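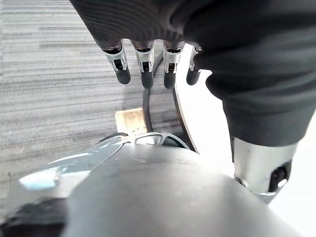

Attachment 1: wrist view, gloved hand over the carpet, block below.

Ticket: grasp success drops when the glove is on
Project: Druddale
Opened by: Doğukan Çetinkaya
Assigned to: Boris Vávra
Status: open (again)

Doğukan, 09:40
The policy trained on 3000 bare-hand grasps manages 77 per cent on the small wooden block. Put the knit glove on and it manages 50. Same weights, same block, same carpet. The paper draft says our method is "insensitive to hand appearance", so one of the two needs editing.

Boris, 10:15
Have you tried taking the glove off?

Doğukan, 10:17
Yes. See the first number.

Boris, 11:30
Looked at the attachment. The fingertips stick out of the fabric, so rubber contact shouldn't be the trouble. The rightmost one is partly tucked against the glove, though. Is that the commanded pose, or is the knit pulling on it? Please log joint angles with the hand open, glove on and glove off.

Doğukan, 14:05
Logged. Angles match to within encoder noise. The glove is innocent, mechanically.

Boris, 14:20
Then it's the vision side. Masked the hand out of the wrist view and replayed the gloved trials through the Plerunness encoder: the predicted block position stops wandering. It has been using the bare hand as a landmark. Very resourceful of it.

Doğukan, 14:32
And the cable? It runs up between the two middle fingertips.

Boris, 14:40
Left it unmasked. One crime at a time.

Next: fine-tune on 400 gloved grasps with the mask on, then again with it off - same seed both times, please. Section 4 stays out of the draft until both are in.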